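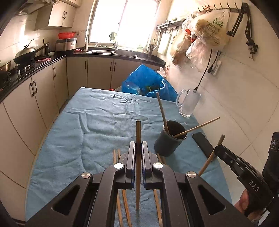

Chopsticks keep rolling in the pads - handheld pair, linkage style
Started by dogbe_dan, Oct 21, 2019

dogbe_dan
Second week with our two handheld grippers on the Sotine job. Task is chopsticks into a cup. Thin tips slip, fat ends hold fine. I cleaned the pads with alcohol, snugged the pivot screws and put a cloth under everything. Still dropping 17 in 100. What am I missing?

povirport
Your pivots. Snug is too tight. If the jaws don't fall open by themselves, back each screw off a hair and do both sides the same.

rustygimbal
Disagree. Slop in the pivots is how you get pads that meet at an angle, and then a round stick walks right out. Leave the screws alone and check that the pads close parallel. A strip of paper between them will tell you.

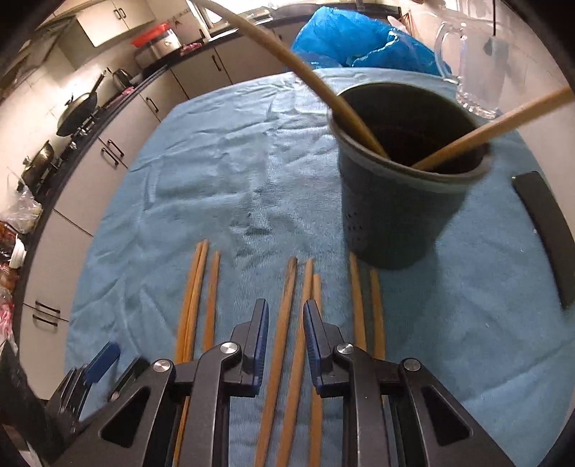 Jaws open, blue pads facing each other, before I touched anything

povirport
Iron your tablecloth.

dogbe_dan
The tablecloth is a load-bearing part of the process.
Did the paper test - it pulled free at the top and grabbed at the bottom. Reseated one pad, left the screws alone. Now 6 in 100.

rustygimbal
I will be having this framed.

povirport
Run it for 13 days and then tell me about your screws. Mine were perfect too, in September. By October they squeaked.

dogbe_dan
Will report back. Ironing is not in scope.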